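Skallen - practice suturing on synthetic pads
README for the Skallen folder

Skallen is a collection of recordings of stitching practice, and I'm very fond of it. The subject is the humble interrupted stitch: black thread, a pinkish practice pad, a thin red incision line, and all the little decisions between the first bite and the last trim. If you teach knots or are learning them, I hope you'll find plenty to pore over!

What's in the folder

There are 154 clips, sorted by pad. Each pad has its own notes file with the thread used, the order of the stitches and anything odd that happened on the way (we dropped a lot of thread in the first week).

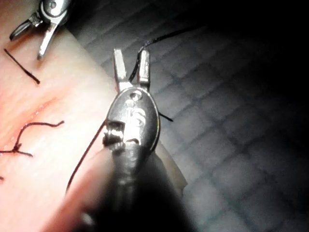 Clips begin when the thread is picked up and end once the tails are cut. Failed throws stay in. I learnt more from those than from the clean ones, and the slack loops are a lovely lesson in how thread behaves when you let go of the tension too early.

The pads

We used 19 pads, all from the Trerinholm batch. They take a stitch nicely and the surface has a bit of drag to it. Old rows were left in place when a pad was used again, so look at the notes before you count a stitch as belonging to the clip you're watching.

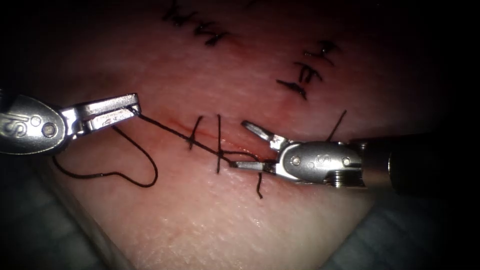 Stitch spacing is written down in the notes as "close", "even" or "wide". Tien-fu Kan did all of that labelling by eye, then went back over the first 200 entries on a Tuesday and changed only a handful - a very good result, I think.

Labels

bite - needle going in or coming out
pull - thread drawn through
throw - one turn of a knot
trim - tails cut
stray - loose thread left on the pad
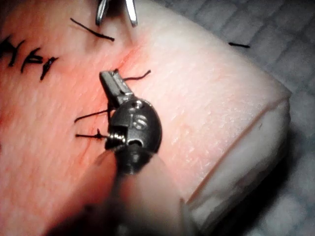
The stray label was added late, so the Haugland set doesn't have it yet. If you fancy filling it in, please do, and send the file over.

Known problems

Two pads share the name Cluvach. The second is marked Cluvach-b in the notes, but its clips still carry the old name.

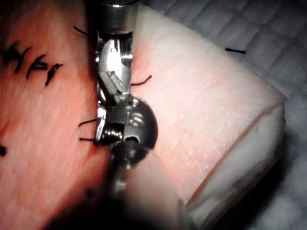 Last changed: September

Tail length isn't labelled anywhere. I'd love to have it, and a simple short/long split would be a great start.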